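Metstead Pass: Setting Up Group Visits

Section 4. Booking a school or club group at the Darngate and Bulus sites

A group visit needs an organizer account. A personal Metstead Pass will not work for this, even if the organizer already holds one.
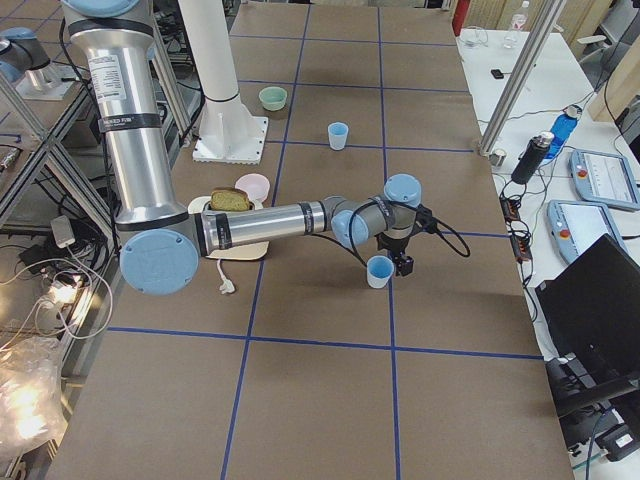
Reading time: 2 minutes

1. Sign in and open Groups, then New Visit.

2. Pick the site. Darngate takes groups of up to 61 people per entry slot. Bulus takes up to 34.

3. Choose a day and a slot. Saturday slots are morning only at both sites.

4. Enter the number of adults and children separately. Pass holders still count toward the total - enter them here and apply their passes in step 6.

Note: Children under three go in the Infant box. They are free but need a place.

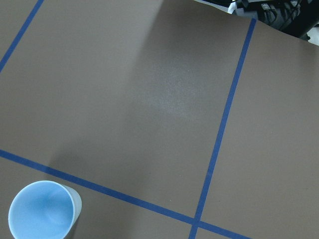
Musa Chukwu: I put our infants under Children and was charged for them. The desk fixed it, but only after I called with the booking number.

5. Check the price and select Hold. The slot is held until 5 p.m. the next day.

6. Select Add Passes and type each pass number. Leave out the spaces. A pass that has run out shows in red and is charged at the day rate.

Caution: Do not refresh the page while passes are being checked. The hold may be lost.

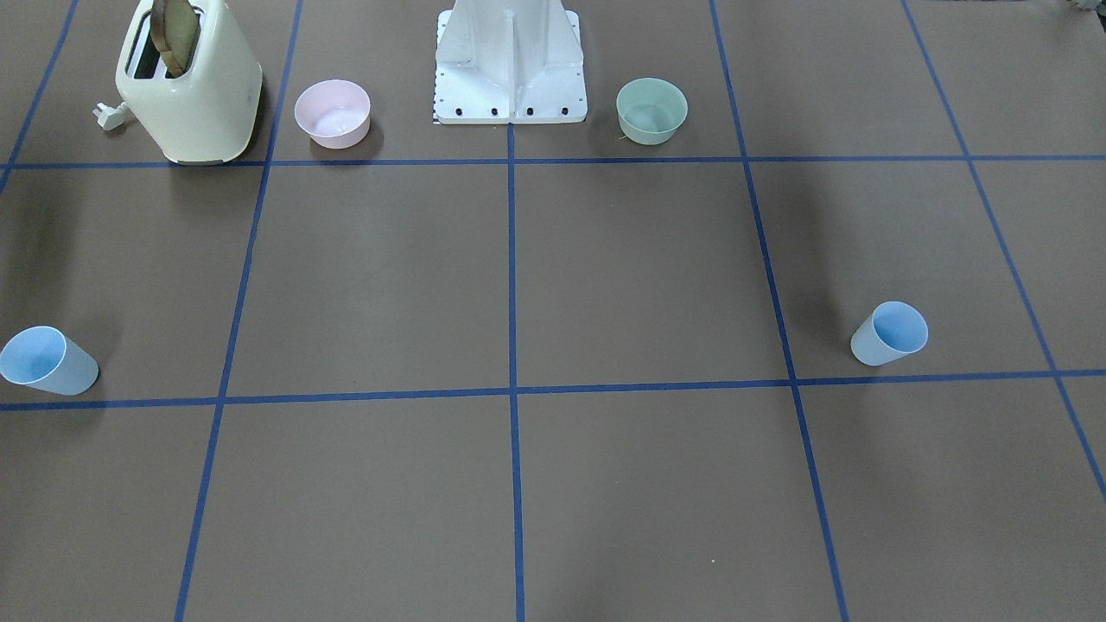
7. Pay, or select Invoice if your school has an Olaniyan account. Invoiced bookings are confirmed by email.

8. Print the group sheet and bring it with you. One sheet covers the whole group, but each pass holder must also carry their own card.

To change numbers later, open the booking and select Edit. Changes close at noon on the day before the visit. After that, call the desk on extension 594.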